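4 min read

I have fallen hard for bread made with old bread, and I can't stop telling people about it!

It started in August, when I had half a rye loaf going stale on the counter and a new dough to mix that night. My grandmother used to soak her crusts and knead them into the next batch, and I'd always filed that under thrift. So I tore up what I had, poured hot water over it and left it on the stove until the kids were in bed. By then it was a brown, sour-smelling mush - really not pretty - and in it went.

The loaf was the best I've made in 8 years of baking. The crumb was dark and damp, the crust crackled when I squeezed it, and it was still soft four days later (it never lasts four days in this house, I had to hide the heel in the oven). I've baked it 7 more times and I've messed with everything. Toasting the old bread first gives you something close to coffee. White sandwich bread works fine but tastes of very little. Seeds are great, raisins turn to glue.

My numbers, for anyone who wants to try: I use 300 grams of stale rye, crusts and all, and soak it in just enough hot water to cover. Once it's cool I squeeze it out hard and save the liquid, which goes into the dough in place of some of the water. Hold a little back, though. My second loaf was basically soup, and I baked it in a cake pan out of pure stubbornness. It came out as a sort of savory brick and we ate all of it with butter.

Salt is the part I'm still working on. The old bread already has salt in it, so my usual amount is a touch too much, and the half amount I tried last time tasted flat. Somewhere in the middle, I guess.
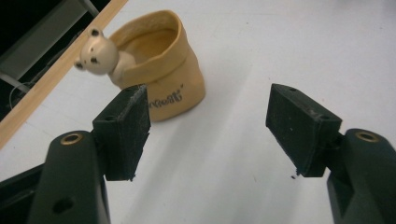
Sajib Abeysekara wrote to tell me I'm squeezing out too much water, and that the soaked bread should go in dripping, with the dough mixed stiff around it. He also leaves his overnight in the fridge, where he says the sour taste gets much deeper. I love this idea! I have a bag of crusts in the freezer waiting for it, plus the end of a seeded loaf that I was saving for toast. I'll start the soak tonight after dinner.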